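Sharing the coffee counter with a pair of robot arms: what I've learned so far

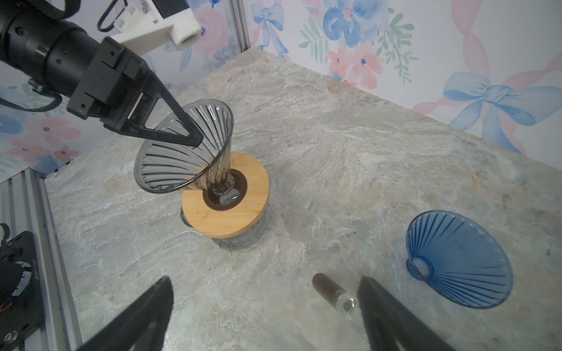

One gripper on the clear dripper, over the bamboo holder and the carafe. The blue dripper is on its side at lower right.

I've worked the coffee bar at Istberg since before the arms went in, and I get asked for tips by people whose own cafe or canteen is getting something similar, so I'm finally typing them up. I'm not an engineer. I make coffee, I wash things, and in February I started making coffee next to a machine. Take what's useful and skip the rest!

Give every piece of glass a home. This is the big one. When it was only me and Caoimhe Ó Ceallaigh behind the counter, a dripper could live anywhere, and we'd both just find it. The arms like things where they were last time (so do I, if I'm being fair). We put little dots of removable tape on the stone where the carafe goes, and pulled them up again once we had the habit. If your counter is marble or anything with veining, use bright tape. Beige tape on swirly stone is a waste of everybody's morning.

Buy glass you can stand to lose. We had a lovely thin set from Adomaitis when I started and it went home with me, where it's very happy. For work I'd go for ribbed glass with a good thick wall. The ribs help the water down past the paper, and they give my own wet fingers something to hold on to as well.

Keep your wooden bits dry. Bamboo holders are nice to look at and they don't clank against the carafe, but they hate standing in a puddle. Wipe them after each pot, and never leave one in the sink. Once a month I rub ours with a little food-safe mineral oil, leave it 30 minutes, then buff it off with an old T-shirt. Do that at the end of the day. Oil on the grips is a pain to get off and you will be the one cleaning it.

Rinse the paper, then tip out the water. Same as you'd do at home. It warms the glass and gets rid of that cardboard taste. I still do this step by hand and I'm keeping it, thank you very much.

Cables and drips don't mix. Fill your kettle over at the sink and carry it back. I used to top it up from a jug right there on the counter, and Rosario Mancuso from maintenance asked me very politely to stop. He was right, there are wires down at that end.

Glass doesn't need soap every time. Hot water and a soft bottle brush will do between pots. For the brown film that builds up, a spoonful of baking soda in warm water, swish, leave it 7 minutes, swish again. Lay a cloth in the bottom of the sink first.

Now the part people really want to know, which is what it's like! The first couple of weeks I was slower. I kept stopping to watch, and I kept reaching into the same bit of counter the arm wanted, so I'd have to wait for it. Then Caoimhe moved the cups to the far side and that fixed most of it, because I had no reason to lean across anymore. If you're setting one up, do that on day one. Stand where you normally stand, pretend to make 2 coffees, and see what your arms do. Anything you cross over for should move.

My job has shifted, I won't pretend it hasn't. I lift and carry less, and my wrists are glad of it. I taste more, I talk to people more, and I spend a lot more time setting out and putting back than I ever did. Some days I miss the plain old rhythm of pouring all morning. I asked for one hour after lunch when I do the pour-overs by hand, and they said yes, so ask! The worst they can say is no.

Ask for training on the stop button too, and have a go at pressing it while things are calm. Ours was shown to the manager and only the manager, and it took me a while to speak up about it. Everyone who works within reach should know where it is, weekend kids included.

And write down what gets broken. I keep a notebook in the drawer with the filters, just the date, what it was and who or what was holding it. So far I'm ahead of the arms by one carafe and a sugar bowl. I've got more on descaling kettles if anyone wants it, but that's a whole page by itself.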